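How Do You Teach a Robot to Pick Things Up?

Think about the last time you grabbed a pencil. Did you plan it? Probably not! Your eyes found the pencil, your fingers opened the right amount, and you had it before you'd even thought about it. Robots find this really, really hard.

At Hulteo, a robot lab, Noemi Messina and her team are trying a method called learning by showing. A person holds a gripper in one hand, a bit like a big pair of tongs with a camera on it, and does a job with it. The camera records everything the gripper "sees." Later, a computer studies the recordings and learns which way to move. 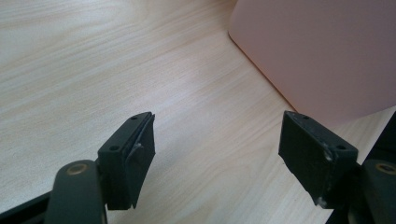
One turn at a job is called a demonstration, or demo for short. Noemi's team began with 42 demos and taught them all to their computer program, which they named Pratska. Then they put Pratska in charge of a robot arm and asked it to pick up a box. It missed a lot! Out of 50 tries, it got the box only 3 times.

So what did they do? They made more demos, 120 altogether this time, and they changed things on purpose. They moved the box. They came at it from the left, then from the right, then from high up. They even opened the blinds so the light on the table was different.

Why so much gripper in the picture?

The camera rides along with the gripper, so the two black fingers are always in view. That's great for Pratska! It can compare where the fingers are with where the thing it wants is, just as you watch your own hand when you thread a needle. The gap between the fingers matters too, because a gripper has to be open wide enough before it gets to the object.
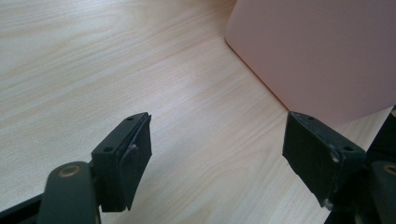 What happened next?

With the new demos, Pratska picked up the box in 42 of its 50 tries. Everybody cheered, and Raffaele Barbieri spilled his tea.

Try it yourself

Get some kitchen tongs and an eraser. Pick up the eraser with one eye closed, then try again with both eyes open. Which was easier? Now move the eraser somewhere new and have another go.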